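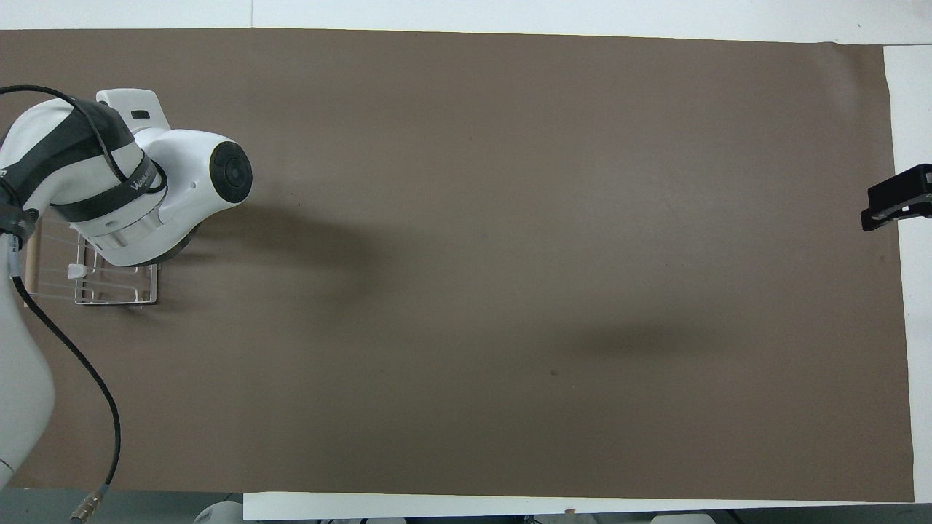 A reader wrote to us in January that her plastic cups smell of old cupboard, even when she washes them every evening, and she asked if she must throw them away. I think in most cases she can keep them.

Ezeani Home Pages, Tip 484
May 24, 2025

Print this page | E-mail this page

How to wash and dry plastic cups so they stay fresh

The smell comes very often from drying, and less from washing. Plastic holds small drops of water much longer than glass or china. If you put the cup upside down on a flat shelf, the air inside has no way to go out.

What you need: warm water, a mild dish soap, a soft sponge, baking soda, and a rack with open wires.

Washing

Wash the cups first, before the greasy pans. Plastic takes fat from the water and after that it feels sticky. Give attention to the rim and to the bottom corner inside, where the sponge does not reach well. Do not use steel wool. The scratches keep tea color and milk.

If the smell is already there, put two spoons of baking soda in the cup, fill it with warm water and leave it for the night. Rinse well in the morning. For an old smell I repeat this the next evening.

Drying

Put something under the rack which can take the drops. I used a cotton towel for years, but the towel itself began to smell. Now I take wrapping paper from the roll – it is cheap, and I change it when it becomes soft.
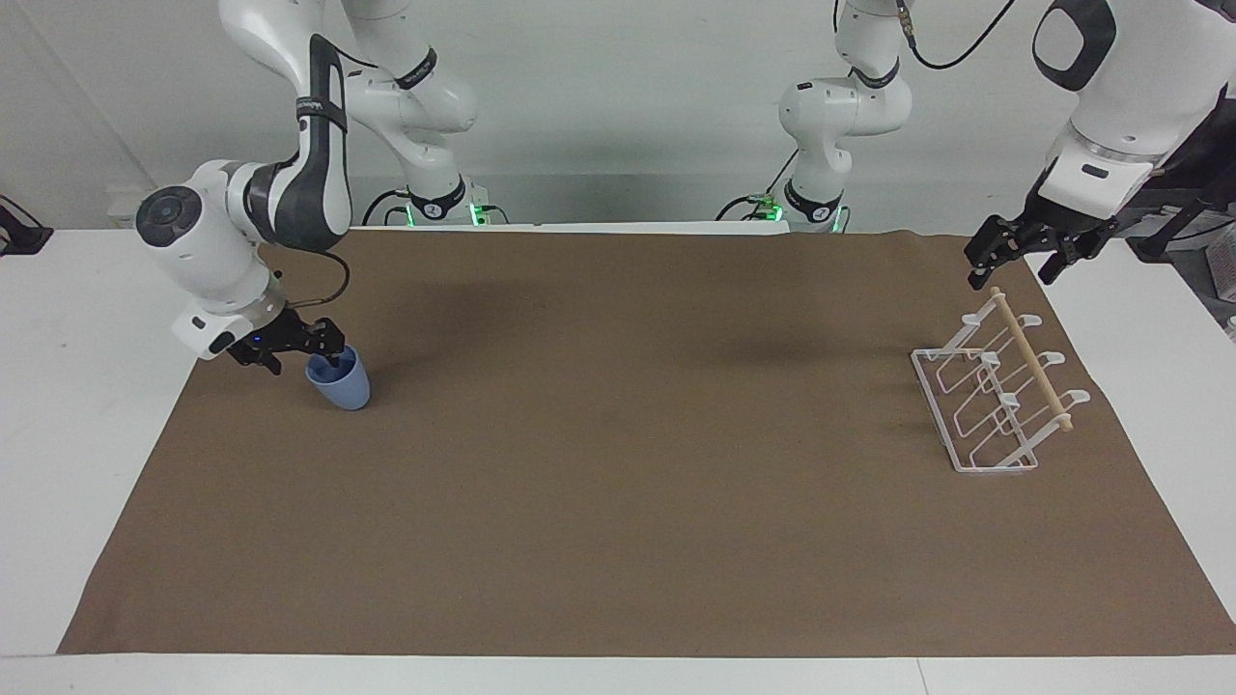 Light blue plastic cup and white wire dish rack, with brown paper on the table.

Stand the cups a little inclined, so that they do not close against the surface. Leave space between them. In my kitchen they need up to 3 hours, longer when it rains. Touch the inside with a dry finger before you put them away.

Storing

Keep them with the opening up, and do not stack them if you have the place. My shelf is from Storwood and has gaps between the boards, which helps. A closed cupboard is also fine – only open the door sometimes.

Print this page | E-mail this page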